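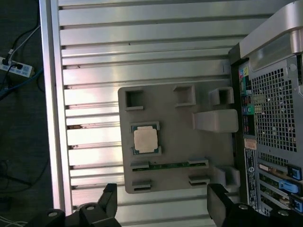 Fixture plate on slotted table, processor and upper strip in place, second slot empty.

Bench and Open-Case Inspection, Station 41
Inspected by: Setareh Ghaffari
Reviewed by: Touran Salehi
Date: 11/03/2024
Asset tag, computer: 2273

1. Table surface
1.1 Grooves free of debris – FAIL. Small brownish patch in one groove near the left end, dark specks in others. Vacuum the grooves. Do not use compressed air with a case open.
1.2 Rails and edges free of burrs – PASS.

2. Fixture plate
2.1 Plate flat on table, no rocking – PASS.
2.2 Processor seated in socket frame, corners intact – PASS. Handle by the edges only.
2.3 Strip held by both end clips – PASS.
2.4 Spare slot clips clear – PASS.

3. Open case
3.1 Power cord disconnected before panel removal – PASS, confirmed by Ghaffari.
3.2 Case on its side, stable, interior facing up – PASS.
3.3 Power supply label legible – PASS. 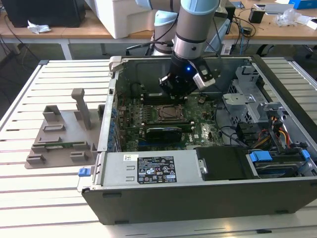
4. Internal parts
4.1 Socket area – COMMENT. Exposed, no cooler fitted. Fit a Brekier cover, part 863, when work stops for the day.
4.2 Graphics card seated – PASS. Card sits horizontally below the socket.
4.3 Power wires clear of sharp metal – COMMENT. Bundle runs close to the drive cage. Tie back before the panel is refitted.
4.4 Drive release tabs present – PASS. Both blue tabs in place at lower right.
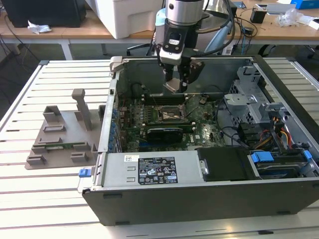 Case interior with memory slots above the socket, drive bay at lower right.

5. Actions
Item 1.1: clean and reinspect. Open, work order 1119.
Item 4.1: cover on order. Open.
Item 4.3: tie supplied – to be fitted by Salehi.
Next full inspection: May.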